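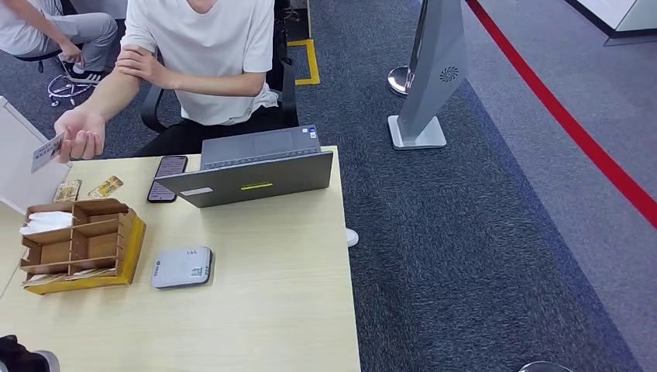
Figure 2.1. Handling small cards at a desk. The compartment organizer stands at the front corner.

Skolar > Textbooks > Office Practice > Chapter 2

Search this book Enter a term Go

Chapter 2
Small Items at the Desk: Cards, Holders and Sorting

Adanech Belay

2.1 Scope of the chapter

Chapter 1 dealt with paper in standard sheet sizes and the cabinets that hold it. This chapter deals with items too small for a folder: printed cards, labels, tickets, receipts, clips, cables and the personal articles that collect on a work surface during the day. For the purposes of the chapter, a small item is one that can be held flat in one hand and that has no fixed place in the filing system described earlier.

Small items account for little of the volume of an office and for much of its searching time. A sheet placed in the wrong folder is still in a folder. A card placed under a laptop or between two notebooks belongs to no series at all, and can be recovered only by clearing the surface.

2.2 The desk as a working area

A desk is divided here into three zones. The near zone is the strip in front of the seated person, where writing and reading are done. The device zone holds the computer and whatever is connected to it. The side zone is the remaining surface to the left or right, and it is where small items come to rest if no other place is provided.

In Figure 2.1 a laptop stands open near the back edge of the desk, with a smartphone directly beside it and two printed cards farther along, near the edge. A third card is being held up to be read. Loose cards in this position lie in the side zone. They are within reach, but a sleeve or a sheet of paper can move them, and a card pushed over the edge may not be missed until it is needed.

The floor should be treated as a fourth zone and kept clear. Cables and earphones left on carpet are difficult to see from a seated position and can catch on the casters of a chair. Section 2.6 gives a method for coiling and tying them.

2.3 Compartment organizers

A compartment organizer is an open box divided by fixed or movable partitions. The one in Figure 2.1 is plywood, with thin wooden partitions and a yellow-orange outer side. Tissues occupy the leftmost compartment and a few flat items lie along the bottom section.

Three dimensions govern the choice of an organizer. The width of a compartment must exceed the width of the item by enough to admit a finger and thumb. The depth should leave the upper part of the item exposed. The footprint of the whole box must fit the side zone without entering the near zone. A box that meets the first two conditions and fails the third will be moved to a shelf within a short time and will cease to be used.

Soft goods, such as tissues and cleaning cloths, should have a compartment of their own. They expand after being pressed in and will cover any card stored with them.

2.4 Reading a card before filing it

Cards are filed by content, so each card must be read before it is placed. Hold the card by one edge, clear of the print, and tilt it toward the light. Read the main heading first, then any number or date. Where both faces are printed, the face carrying the name governs the filing position.

Cards that cannot be classified on first reading go into a single holding compartment, which is emptied at the end of each working day. The use of more than one holding compartment is not recommended.

2.5 The Brirunau exercise

The worked example that runs through the rest of the chapter is taken from the reception office at Brirunau. In July the office transferred 1742 loose cards from drawers and desk surfaces to a set of divided trays with a stated capacity of 2000. Duplicates were not removed before the transfer, and 31 cards remained in the holding compartment when the work was closed. Students should keep these figures at hand, as the problems in Section 2.7 refer to them.

Terms introduced in this chapter: side zone, footprint, holding compartment, governing face, stated capacity.

Related chapters
Chapter 1: Sheets, Folders and Cabinets
Chapter 3: Drawers and Pedestals
Chapter 4: Shared Desks (the Trujillo plan)
Appendix B: The Bilitmont Labeling Scheme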